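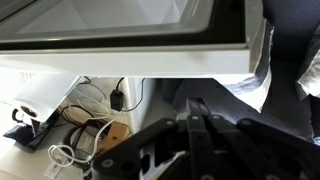 Vernitz Flow review: workflow automation for small back offices

Vernitz Flow is a rule-based automation tool for office work: invoice intake, approval routing, shift requests, and the reminder emails that go with them. We ran it for 3 months in a payroll and accounts office in Trakville, on the mid-level plan, and compared it with Firum, which the same office used before.

Setup

Installation is a browser login plus a small connector program that sits on one office computer and reads from the accounting system. The connector installed without trouble on the first machine. On the second it failed until we turned off an older print service using the same port. The error message gave a code and no text, and the code was missing from the help pages. Support answered the same afternoon with the fix.

Importing our existing rules from Firum took longer. Vernitz reads the Firum export file, but it drops any rule with a nested condition and does not list what it dropped. We had 124 rules in the export and had to compare the two lists by hand. Plan a full working day for this step if your rules have grown over several years.

Building rules

The editor uses a vertical list of steps. Each step is a trigger, a test, or an action. There is no drawing canvas, and we did not miss one. Long rules stay readable, and copying a block of steps from one rule to another works as expected. Undo covers only the current session, so save a copy before large edits.

Tests accept plain comparisons, date ranges, and text matching. Text matching is case sensitive by default. The setting to change this is per step and cannot be set for the whole account.

Daily use

Invoice intake was the heaviest job. Clean PDF invoices went through with supplier, date, and total filled in. Scanned ones were mixed: totals were usually right, purchase order numbers often were not. Anything below the confidence limit goes to a review queue, where staff correct the fields and release the item. The queue opens fast and can be worked from the keyboard alone, a clear improvement on Firum.

Staff opinion was better than we expected. The people who used to chase approvals by email liked the automatic reminders most, and the approvers liked them least. Reminder timing can be set by department, and we ended up with 2 days for purchasing and same day for payroll.

Reporting

Weak. The built-in charts show volume and average handling time, and little else. Raw data can be exported, but each file stops at 100 rows on our plan — a limit we found only after buying. We now pull the data through the Alaoui add-on, which costs extra and works well.

Good: rule editor, review queue, support response.
Bad: silent import losses, error codes, export limit.

Offices with simple approval chains will get most of the value in the first month. Those with heavy reporting needs should price the add-on before signing, and ask for a trial on the plan they intend to buy, as the trial account we were given had no export limit.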